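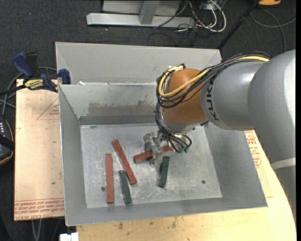 Picking from the bin: the fingers on either side of a red block, with a second bin behind.

Gifty Essien had a cold the day we talked, and she apologized for it about four times before I'd even found a chair. Then she started in on the word "safe" and the cold was forgotten.

"I've banned it," she told me. "You can't write it in our rules. If you write 'keep a safe distance,' I send it back and ask you how many feet."

Gifty looks after the working rules for the robot cells at Farkider, where they do bin picking: getting an arm to reach into a container of parts lying any old way and come out holding one of them. If you've read this column for a while you know I'm a sucker for this stuff. I've watched plenty of picking demos and I still hold my breath when the fingers go in. But I'd never sat down with the person who decides how you're allowed to stand next to one, so on a Wednesday I did, with a notebook and a coffee that was much too big.

She came to it sideways. Her first job was at Dreltex, a packaging outfit, where she ran a line and had, in her words, "a binder as thick as a toddler." I asked whether she'd read it. "I signed that I'd read it," she said, and laughed, and then had to find a tissue.

The Farkider rules fit on 2 sheets of paper. She's a bit fierce about that. When somebody wants to add a line, they have to find a line to take off or make shorter, and the people who work in the cell get to argue about it first. I wondered out loud if that was risky, leaving things out just to save space. She didn't think much of the question.

"The big documents still exist. We have the risk assessment, we have the manufacturer's manual, we have the standards, and someone has to know all of that properly. That's my job and I like it. The sheets are for a person with a part in one hand at four in the afternoon."

So what's on them? I'd expected the first line to be about the emergency stop. It's about who has the pendant (the handheld controller, if you're new here). One person holds it, and that person is the only one who can say the arm may move. If they want to hand it over, they say so out loud, and the other person says "I have it." Pilots do something like this, I said, feeling clever.

"Everybody says pilots," said Gifty. "I got it from my sister-in-law. It's how she hands over the baby."

The next part is about reaching in. You'd think it would be obvious that you don't put your hand in a bin while an arm is hanging over it, but she says this is the rule that gets bent more than any other, and by the most experienced people. A block lands in a corner at a bad angle, the fingers can't get around it, and your own hand is right there. It would take a second! I admitted I'd have done it.

"Of course you would. I've done it. That's how I know the rule has to be written for somebody sensible who's in a hurry. I don't need a rule for a fool, I've met very few of them." The Farkider version says the arm goes back to its parked position, the drives go off, the person with the pendant steps up to the bin, and then the hand goes in. Slow speed doesn't count as stopped. Paused doesn't count as stopped either, and she made me underline that in my notes.

She's also very interested in clamps. I wasn't expecting clamps. Her view is that people worry about the arm and forget about the things around the arm, which can be shoved, dragged or tipped if a finger catches on a rim. So anything the arm reaches into gets fixed to the surface it sits on, and somebody gives it a good push by hand before the first run. If it shifts, you start over with the clamping. The same goes after lunch.

"After lunch?" I said.

"Somebody always borrows a clamp at lunch."

We got onto cables, and here she went off like a rocket. The ones riding along the arm need enough slack for the wrist to turn as far as it's going to, and no more than that, and you find out by jogging every joint through the moves slowly with a second person watching just the cables. You don't watch the gripper. The gripper is the fun part, so everybody watches it, and that's why she wants one pair of eyes told to look elsewhere. The ones on the floor are simpler. They get routed away from where feet go, and if they have to cross a walkway they get a cover. She'd fail half the labs she visits on the floor alone, she said, and she wouldn't need to open the door all the way.

I asked about the log, which I'd heard of from a reader at Golero who had tried to copy it. It's a plain list of small things that went wrong or nearly did, and the last time she looked it had 1137 entries. I thought that sounded terrible. Gifty thought it sounded about right for the years it's been going, and told me she'd start to worry if it went quiet.

"A missed pick is an entry. Two blocks coming up together is an entry. Somebody tripping on a mat, somebody being startled because the arm started sooner than they thought – I love those, the startled ones. If a person got a fright, then what they believed about the machine was wrong, and I want to know where they got it from."

No names go in the log. That was a fight, apparently. A manager wanted names for training purposes, and in the month they tried it the entries dropped to 3. They took the names out again and people went back to writing things down. (The reader at Golero had kept the names in. I've passed this on.)

Some of the rules have died, too, and she was happy to tell me about those. They used to have one about wearing a particular color of vest inside the marked area, copied in from another site, Coutinho, where trucks move around on the same floor. At Farkider there aren't any trucks. It stayed on the sheet for ages, everyone wore the vest, and when she finally asked what it was for she got six different answers. Off it went. She used the space for the line about clamps.

I pushed her a little on the test blocks. Plenty of teams practice on simple shapes before they move to real parts, and I've heard people say the full rules can wait until then, the stakes being so low. Gifty put her tissue down for this one.

"The arm weighs the same. It doesn't know it's picking up a block. If you let people be casual for the practice weeks, then the practice weeks are where they learn how to stand and where to put their hands, and you'll never get it out of them. I'm stricter with the blocks, if anything. It's also when you've got visitors." She looked at me quite hard when she said visitors.

Visitors, by the way, get their own line. Up to six at a time, behind the tape, and one named person who does nothing but mind them. That person isn't allowed to also be running the demo. I've been to so many demos where the one explaining was the one driving, with their back half turned to the machine, and I've never given it a thought until now.

Before I left I asked what she'd tell a small shop that's just bought its first arm and has no Gifty. She said to start with the pendant line and the hand-in-the-bin line, tape them up where you can read them from the bin, and spend a week writing down every time somebody does it another way. Don't tell anyone off during that week. Then sit down together with what you've got and the manual, and get someone qualified in for the risk assessment before you go any further – she was very clear that her sheets don't stand in for one, and she won't email them to people who ask for them as if they did.

I asked her for a copy anyway. She said no, and gave me a cough drop.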